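Do Store Apps and Reward Points Save You Money at Home?

Mostly no, in my view. Bolis says members get "picks made for you." My picks were 13 kinds of dish soap. I had bought one bottle.

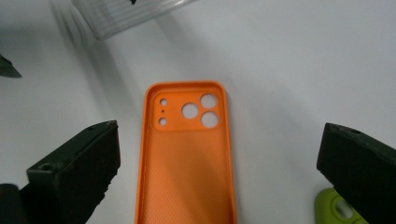 Before you sign up, look up the plain shelf price. Rullow wanted 2,400 points for a mop head that I found cheaper down the street.

Turn off the alerts too. A "last chance" deal tends to come back in March. 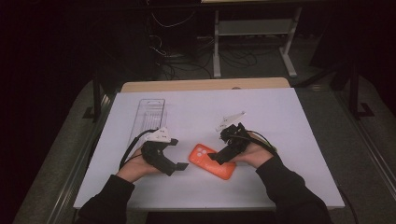

Keep paper receipts for seven weeks, whatever the app claims to store.

Guilan Qian, 12/4/22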